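Beltbridge Office PC, refurbished: my review after half a year of daily use

Posted 7 Jan 2022 by Tzu-hsuan Yang

I do translation work from home, mostly manuals and contracts, and for many years I used only laptops. The last one got a swollen battery and I did not want to buy another. My cousin Hui-mei Tsao has a small accounting office and all her computers are refurbished desktops from a shop with the name Beltbridge. She said they are ugly and they work. I ordered one in July and I have used it every working day from that time, so I think I can now say something useful.

First, what I bought. It is an ex-office desktop in the middle size, not the very small kind that you can hang behind a monitor. It has a four-core processor, 16 GB of memory, and a new solid state drive for the system. I paid extra for a second, bigger hard drive, for my archive. The shop gives three quality grades and mine was the second one, "good, with signs of use." The signs of use were one long scratch on the top and a square of old glue where a company label was before. I put a plant there.

Delivery took 14 days. The page promised a week, so I wrote to them, and a person named Jacinto Olvera answered the same afternoon and said the bigger hard drive was out of stock and they waited for it. I would prefer to be told this before I ask. But the answer was polite and the box was packed very well, with thick foam on all sides and the cables in a separate bag. The power cable had the wrong plug for my wall, and I used an old one from a monitor.

Setting it up was easy. Windows was already installed and activated, with no extra programs, which pleased me a lot. I expected to spend the evening removing things. My translation software needed a new license code and this was the longest part of the day, but it is not the fault of the computer.

Speed is fine for me. I usually have one very large translation memory open, a browser with too many tabs, two or three PDF files and sometimes a video call with a client. The laptop became slow with the half of this. The desktop starts in the time I need to sit down and find my glasses. I don't play games and I don't edit video, so if you do, please read a different review.

The noise needs more words. In the first month I thought the fan was too loud. When I opened a big file it went up like a hair dryer and after some seconds it went down again. I wrote to the shop one more time, and they suggested a BIOS update and a change in the power settings. I did the power settings only. It helped, and now I hear the fan mainly on hot days. The hard drive has also its own small sound, a kind of scratching when the backup is running. At night in a quiet room you will notice it. My neighbor Zodwa Mabaso bought the same model without the second drive and hers is clearly more quiet, so if silence is important, take only the solid state one and keep your archive on an external disk.

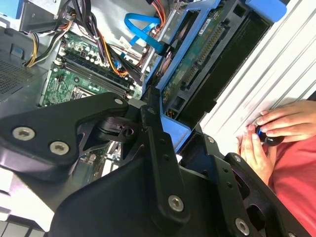
The front has four USB ports, and two of them are a little loose. A memory stick stays in, but if I touch it with my sleeve it disconnects for a moment. The ports on the back are all tight. There is no wireless network inside, and this was written on the product page in small letters that I did not read. I bought a USB adapter, and later I put a long network cable along the wall, which is better for video calls anyway. There is also no speaker worth to mention. It can beep.

I want to say something about the warranty, as this was my biggest worry. You get one year, and you have 30 days to send it back without a reason. I had to use the warranty once, in the autumn, when the computer did not wake up from sleep on some mornings. They asked me to take out one memory module and try again. I had never opened a desktop before and I was nervous, but the side panel on mine comes off without tools and the module was easy to find. With one module it worked, with the other one it did not. They sent a new module without cost and did not ask for the old one back. From the first email to the arrival it took 7 days, and I could work with half of the memory in the meantime, a bit slower.

With a laptop I would probably bring the whole machine to a service and be without it. My friend Hsiu-ying Yang (same family name, no relation) had her thin laptop away for a month because of a keyboard.

What I miss is the freedom to work in the kitchen. I did not expect this. In winter the kitchen is the warmest room, and now I sit in the small room with a blanket – some people will not mind it, I do, a little. Electricity is also higher than with the laptop, but on my bill I can't separate it from the heater, so I will not give a number.

Good points: price, easy to open, clean Windows, a support that answers with real sentences.

Bad points: late delivery, loose front ports, wrong power cable, no wireless, noise if you choose the hard drive.

I give it four stars of five. I would buy it again, with the solid state drive only, and I would ask about the stock before paying.

Update, some weeks later: a reader asked if the scratch on the top is deep. It is not. You can feel it with a nail, and the plant covers most of it.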